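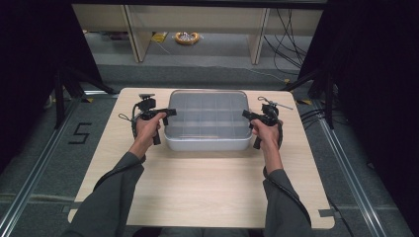 3.2 Collection of bimanual demonstrations

Demonstrations for the Ketard set were recorded at the Farum site over the winter, with all stations in use by February. Operators worked with a pair of handheld grippers, one in each hand, at a light wooden tabletop in a curtained bay. Each operator completed 25 practice episodes before any recording was retained.

The compartment tray task was chosen for its demands on coordination – both jaws must close on the tray at nearly the same moment if it is to stay level. Figure 3 shows the grippers on either side of the empty tray, not touching it. The divided interior is translucent, and it proved a difficult object for the depth estimates used in our earlier Lurberg trials.

In total, 834 episodes were recorded for this task, of which 241 were set aside for evaluation. Episodes were labelled by a second operator, and those with lost tracking were excluded from these totals. The policy described in Section 4 was trained on the remainder.

Figure 3. Bimanual tray task, handheld grippers at the start position.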